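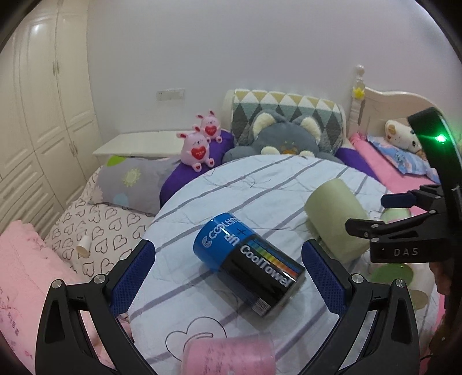 A reader from Zaltville asks whether a cooling towel must be washed before the first use, and whether it can go back into its tube while it is still damp. Both questions are answered in this section, the first in step 2 and the second under Storing the towel.

Guides > Summer and travel > Cooling towels > First use and storage

4. First use and storage of a towel sold in a tube

This section is for towels which are packed rolled in a closed cylinder, such as the CoolTowel with the battery-shaped pack, and also for plain tubes without print. The steps are the same for most of them. If the label on your own pack says something different, please follow the label.

4.1 Before you start

Prepare a table with enough free space and put a cloth on it, so that the tubes do not roll on the hard surface. You will need a clean bowl, 400 ml of cold tap water and a dry hand towel. Do not use water from a vase or a garden barrel.

Note: Keep the pack. The barcode is often asked for if you want to exchange the towel in the shop.

4.2 Preparing the towel

1. Lay the tube on its side and find which end opens. Turn the lid gently. If it does not turn, try to pull it straight – some lids are only pushed in.

2. Take out the towel and unroll it fully. Rinse it one time in cold water without soap. A new towel can have a light smell from the packing, and this goes away with the rinsing.

3. Pour the 400 ml of water into the bowl and put the towel in. Press it down with the flat hand until all parts of it are under the water. Wait one minute.

4. Lift the towel and squeeze it from one end to the other. It should be damp but it should not drip.

5. Hold the towel by two corners and shake it 6 times. Moving air helps the water to evaporate, and from this comes the cool feeling.

6. Lay it on the neck or over the shoulders. When it begins to feel warm, shake it again. When it feels dry, repeat from step 3.

Caution: Do not put the towel in the freezer and then directly on the skin. Do not cover the nose or the mouth with it. A cooling towel is not a treatment for heat illness. If a person becomes confused or faint in the heat, call for medical help.

Note: On very humid days the effect is weaker. The towel is not broken.

4.3 Washing

Wash by hand with a little mild soap after each day of use. Do not use fabric softener, it stays in the fibres and the towel takes up less water. Do not bleach and do not iron. Wash a strongly coloured towel alone the first time.

4.4 Storing the towel

1. Dry the towel completely on a line, in the shade if possible.

2. Wipe the inside of the tube with the dry hand towel. Leave it open overnight.

3. Fold the towel in half along the length and roll it tightly. A loose roll will not go in, and if you push it the edge of the tube can be damaged.

4. Close the lid and keep the tube away from the heater.

Storing damp: for a short way home it is allowed, but the towel must come out the same evening. If you forget it and there is a bad smell, wash it two times and dry it in the open air. If dark spots remain, please do not use it any more.

Caution: A pack in the form of a battery can be mistaken for a real one. Do not keep it in the same drawer as batteries, and never put real batteries in the empty tube. Small lids should be kept away from young children.

For the winter we put our own tubes in a linen drawer and look at them once in January – five minutes is enough.

Filed under: Warm weather, Small textiles, Care instructions

Related sections
Bridine travel bottles: cleaning the narrow neck
Domo table fan: cleaning the grille
Folding a beach blanket into its own pocket
Removing sun cream marks from light cotton
Picnic cloths: which ones can be boiled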